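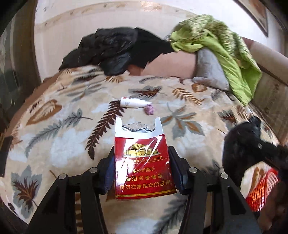 Elturton Home Tidying Project
Progress report to the Trirkach Fund, Monday, July 4, 2022

Dear friends at the Fund,

Thank you, first of all, for your patience with us this spring. We had hoped to get this report to you earlier, but the living room work kept growing under our hands (as living rooms do!) and we wanted to have something proper to tell you. You will remember that the grant covers two parts, the household visits in Elturton and the printed guide that goes with them, and I will take them in that order.

The visits are going well. We have now made 161 of them, which puts us comfortably on track for September, and the Testow side of town has finally opened up to us after a slow start. Most people ask for help with the kitchen when they sign up, and then, once we are sitting down with a cup of tea, they tell us that what really bothers them is the sofa. I had not expected that when we wrote our application, and I'm glad you left us room to follow it.

A sofa gathers everything. People come in and drop a jacket over the arm, then there are blankets from the evening before, a pillow that belongs on a bed, a few things from a pocket, a tube of something, a pack of cigarettes, a snack saved for later. We used to start with the big items, folding the blankets and hanging up the coats, and the little things would go sliding down between the cushions or get folded right into the bedding. So we have turned the order around. The small loose things come off first, the snacks go into a basket together, and only then do we touch anything made of cloth. It has made the sessions calmer, and we find we are no longer shaking out a blanket twice to look for somebody's keys.
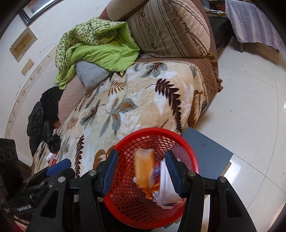 Snacks in the red mesh basket, with the blankets, pillow and dark clothing still to do.

The baskets themselves have been a small success story. We bought a batch of plain plastic ones out of the supplies line and spent 863 on them in all, delivery included, and we leave one behind in any home that would like to keep it. I was a little worried that they would just become one more thing lying around, and in a few homes that has happened, I must admit. But in most places we go back to, the basket is in use, and people have their own ideas about what belongs in it. One household keeps only wrapped sweets in theirs and gets quite stern about it.

The guide is moving more slowly. The kitchen and hallway chapters are finished and the living room chapter is in its second draft, now rewritten to match the new order of work. Kozłowski, our printer, has held the original price for us, for which we are very grateful, but would like the final text 6 weeks ahead, so that is the date we are all working toward. We would like to add a page on sofa covers and throws, as families keep asking how to get them to stay put, and we are still trying out a couple of methods ourselves.

There are 2 things we would like to ask of you. The first is whether we may move what is left in the travel line over to printing, now that so many of the visits are within walking distance. The second is whether someone from the Fund would care to come along on a visit before the summer is over. You would be very welcome, and there is usually cake.

With warm thanks from all of us,
The Elturton project team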